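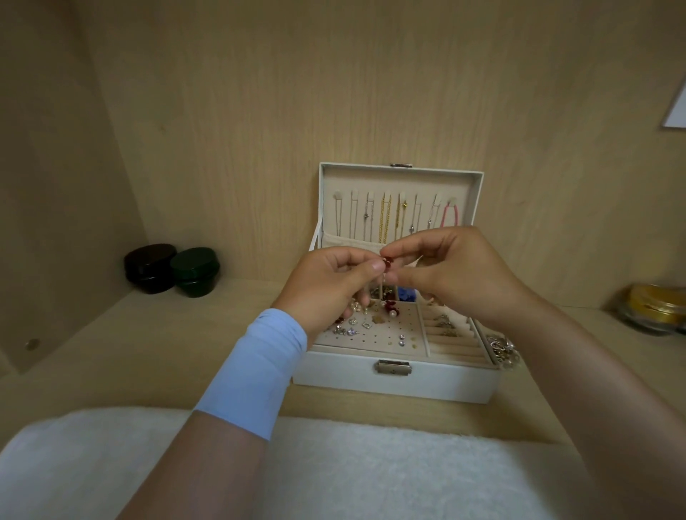 2021-11-04

Landano notes, sorting arm, bench 2

Good long evening on the arm and I want it written down before I forget which version did what. We're after a small desktop machine that can pick up one earring from a pile and put it in the right place in a jewellery box, using parts we can print or afford. The arm is the Brodotix kit with the shoulder stiffened. Fingers are ours.

The new fingertips are brilliant! Softer rubber, thinner at the end, with a slight hollow in the pad. The old ones shot every stud across the bench like a pip. These close slowly and the stud just stays put. Print 3 is the one to keep (the file marked 2 has the wrong screw spacing, please don't print it again, I already have).

Hand work is still what we compare everything to. Watch how a beaded earring gets held: fingertips on the bead, pin hanging free. I had the arm going for the pin, silly, because the pin is the bit that has to go in the hole. Changed the grab point to the bead and it looks so much more sensible on the bench.

Camera side: the Zellico board was dropping pictures whenever the motors started. Moved it to its own supply and it ran all evening. We now have 591 labelled close-ups, and I'd like 4,000 before we train again, so anybody with a spare hour and a cup of tea is very welcome.
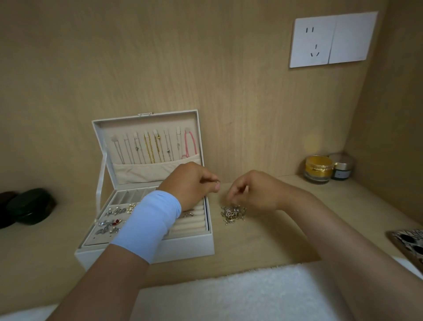
Can the arm pull one chain out of a tangle?

Not yet; it grips whatever is on top and lifts the lot, so for now chains get separated by hand and the arm is only given studs, drops and rings.

Rings into padded rolls is next, and I'm really looking forward to it. The roll has to be pressed open a little as the ring goes down, so the wrist needs some give. I've put the Eichhorn spring in behind the wrist plate, the lighter one, and it moves nicely by hand. Not tried under power.

To do: shorter cable on the gripper motor, it catches on the elbow. A lamp that doesn't glare off the silver. Re-zero the wrist, it's off since July and I keep correcting for it in code. Spare fingertips are in the tin by the printer, take from the left side, the right side ones are still curing.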